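Notebook, shared shop, Sondus build
3/6/20

Pick from tote, humanoid. Floor tote again, still the hard one.

Left wrist cable rerouted, more slack this time. Was binding at 30 degrees past level, now clears. Retorqued the joint cap bolts on that side while I was in there.

Right hand: grip current limit down to 450 mA from 700. At 700 it kept squeezing the curved shells till they popped out sideways. Glossy inner face is the slippery bit, so go for the edge.

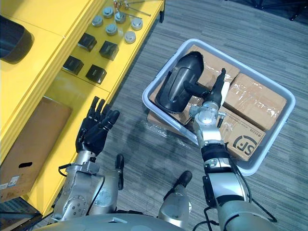 Right hand on the curved black part, tote on carpet. Left parked open.

Notes on this setup:
- tote sits crooked to the robot on purpose, don't straighten it
- boxes stay in the tote as a false floor, otherwise the reach is to deep
- plastic film on the rim confuses depth. Trim it or tuck it
- round caps and square blocks stay on the yellow shelf, not part of this yet

Visach planner set to 5 retries then stop. Howlader build of the hand driver, NOT the August one, that one drops the thumb joint on restart. Lost an evening to that already.

Left arm next. Big curved piece, gripped low at one end. Worry is the lever arm on the wrist, it's a wide part and all the weight is up top. Keep it close to upright and go slow. Right hand waits open by the tote, palm up. Shoe-shaped pieces go side by side on the boxes, same direction, otherwise the matcher flips left/right.

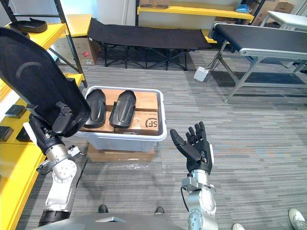

To do
- rubber tips for right hand, order from Havent
- log wrist temp on left during long holds
- recalibrate head camera, off a bit towards the shelf side
- ask who moved the torque wrench
- try the 450 limit on the left too, seperate run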